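Speaker notes, Pilwood evening talk, Ashby hall

Start slow, let folks find a chair. Say thank you to Karkcombe for having us (and for the coffee!).

Tonight is all about showing a robot a job by steering it yourself, over and over, until it has plenty to learn from.

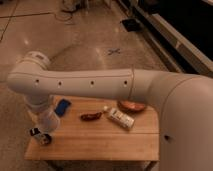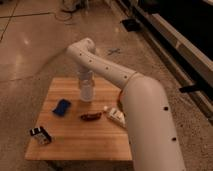

One arm, one wooden table, a few small things on it.

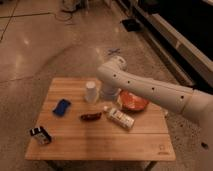
Ask who has taught a kid to tie a shoe. You don't hand over a rule book, you do it together, slowly, and then you do it again. On Jodar we ended up with nearly 3000 runs, and my first 31 were so shaky I'd blush to play them for you.

Mention that steering from a distance feels odd for the first 10 minutes or so, and then your hands settle down.

Pause for questions, then on to grip force.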